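Forums > Buying and Selling > Land and Lots > Clirndale

Home | New posts | Search | Members | Log in

Lot at Hovden Ridge, HOA dues on vacant land?

lotshopper_22
Looking at a lot in Hovden, the newer section up past the second gate. Just under half an acre, septic not water/sewer. Asking price is fine. What's bugging me is the dues. Listing says 628 a year, and the agent says thats the same whether you build or not. Is that normal? We wouldn't build for maybe five years. Paying for a pool I'm not swimming in.

gravelroad
Normal. Most places around Clirndale charge the full amount on vacant lots. Wodville used to do half for unbuilt, they dropped it.

pinecone77
Not normal everywhere. My sister's place over the county line has a lower rate for raw land. Read the covenants, not the listing. Listings get this wrong constantly.

gravelroad
I said around Clirndale.

pinecone77
And I said everywhere. Fine.

lotshopper_22
Have the covenants now. 40 pages, scanned crooked. Says "each Lot shall be assessed equally" so I guess that settles it. There's also a build clause — have to start within 3 years of closing or they can fine you. Agent did not mention that one.

terraced
Thats the one I'd worry about. Dues are dues. Build clause can force you to sell at a bad time. Ask if they've ever enforced it, and ask in writing.

oldsurveytape
They haven't enforced it in Hovden that I know of. I own two lots there, bought the second nine years ago, still trees. Never got a letter.

terraced
Never got one YET. Board changes, rules get dusted off. Seen it happen.

oldsurveytape
Sure. Also could get hit by a bus.

lotshopper_22
Second question then. Has anybody had a perc test done up there lately? Seller has one but it's old, and the county lady on the phone said it might not carry over to a new owner. She wasn't sure. Had to call back Thursday.

gravelroad
Make the offer contingent on a new one. Don't close on a septic lot without it. I don't care how nice the view is.

mudboots
Agree w/ gravelroad. We used Mamani for the soil work, paid about 3,000 all in with the survey and the corners staked. Worth it. Found out the back third of our lot was no good for a drain field and got the price knocked down.

pinecone77
That seems high to me. Perc alone should be a few hundred.

mudboots
It was perc plus full boundary survey plus clearing a path for the machine. Like I said, all in.

pinecone77
Missed the survey part. OK thats fair.

oldsurveytape
Ask about rock too. Lots on the uphill side hit ledge fast. Downhill side is better dirt but the driveways get ugly in January. Pick your poison. Which side is it?

lotshopper_22
Uphill. Lot 22. Of course it is.

oldsurveytape
I know that one. Walk it after a hard rain. There's a wet spot near the road on the left, or used to be. Culvert might of fixed it.

terraced
Also check who maintains the road in the new section. The county hadn't taken it over last I heard. If it's still on the developer, find out what happens to your dues when it gets turned over to the HOA. Paving isn't cheap.

lotshopper_22
OK update. Offer in, below asking, contingent on perc and on something in writing about the build clause. Seller's agent called it "unusual." Whatever. Road is still the developer's, terraced was right. Will post when I hear.

gravelroad
Good. Don't let them rush you — that lot has been listed since last summer.

Comments (3)

bluetarp: Same build clause in our section. We got a two year extension just by asking, it was one form.

k_in_wodville: Half rate in Wodville isn't gone for everybody btw. If you bought before the change you kept it. Check your statement.

mudboots: Any word on the perc??

Previous thread | Next thread | Back to top | Off-topic gallery

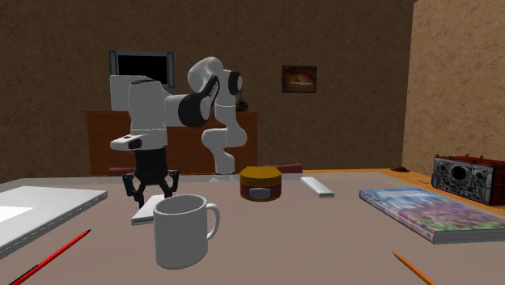 Robot arm over a tabletop, computer render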